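Ollau Puts a Tray Under the Keys

17 April 2025 – Ollau, the housewares firm that has so far asked the public to care deeply about coat hooks, today announced the Zekia, a stand for keys with an oval tray beneath it.

The idea is simple. Keys hang up top. Whatever misses goes in the tray. 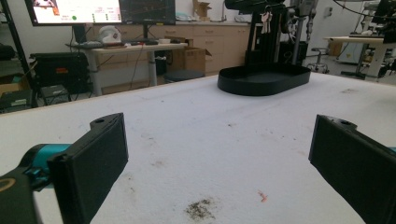
Keys on the stand, with the oval tray on a white tabletop.

"We asked 602 households where their keys were, and 187 had to get up and look," said Jeanine Schouten, head of product at Ollau. "One man looked in the freezer. He had a theory."

The tray has raised edges and rounded ends. The upright carries a crossbar, which leaves room on both sides for people who own more keys than doors.

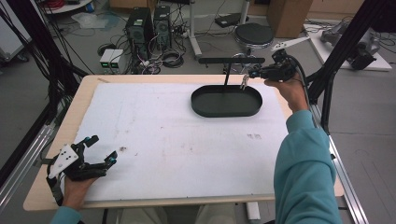 The T-shaped stand and its tray at the back of the table.

Ollau went through 7 versions before settling on this one. An early model played a chime and was voted down before lunch.

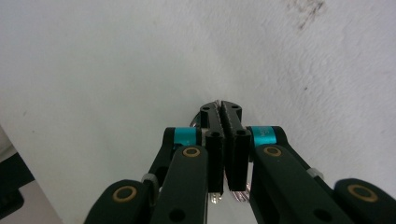

The first run of 2,549 stands goes to Irow and Vahidi stores, with a second planned for January. Each comes with a card of directions, which Schouten describes as "mostly the word 'hang' – we left plenty of white space."

Keys are not included.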